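Skundport path to close for resurfacing

A 600-metre stretch of the riverside path in Skundport will shut on Monday while contractors Diruvlow lay a new surface.

The work is due to take four weeks. Walkers and cyclists will be sent along Mill Lane, which adds 300 metres to the trip. 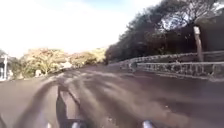
A paved route between trees.

Hanne Kirkegaard, who runs the council's paths team, said the old surface had been patched 15 times. "It needs doing properly," she said.

The path will stay open at weekends as far as the footbridge.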